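4. Setting up the Stolla cup rack

The carton calls this a two-minute job. Allow longer if you care whether the rack stands level, and most people only start caring once a cup has gone over. This section covers placing the rack and loading it for the first time.

4.1 Before you start

1. Clear the counter. The rack takes up more room than you expect from looking at the upright part alone, as the base spreads out flat.

2. Wipe down the surface. Grit under the wire will scratch a soft top, whatever the leaflet says about "all surfaces."

3. Set the rack down and press on each corner of the base in turn. If it rocks, try another spot before you bend anything.

NOTE: The gold finish is described as permanent. We would wait 200 washes before agreeing. Use a soft cloth and skip the scouring powder.

4.2 Placing the rack and cups

4. Stand the rack with its base flat and the handle up. Leave space beside it for cups waiting their turn.

5. Park plastic cups upside down until you hang them.
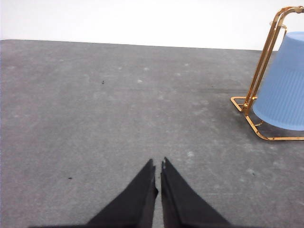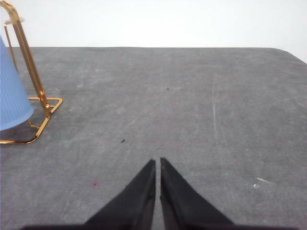
Cups parked rim down, one on either side of the rack:

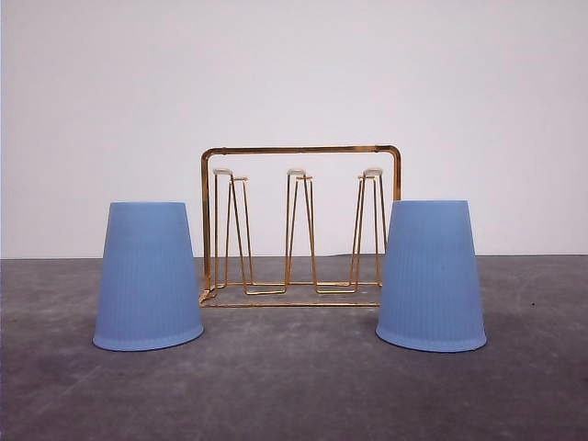 Darcy Pearce objects to step 5. A wet cup left rim down on a flat counter traps water, Pearce writes, and after 40 minutes the inside is as damp as when you began, so hang them right away or don't bother owning a rack.

Fair enough for wet cups. Treat step 5 as a short stop — long enough to load the rack, no longer.

4.3 Loading

6. Hang the first cup low and the next one on the opposite side.

7. Let go slowly. If the rack leans, take the last cup off and move it.

CAUTION: Do not carry the rack by its handle while it is loaded. The carton shows someone doing this. We tried it with 4 cups and can't recommend it.

8. Check the base again after the first full load.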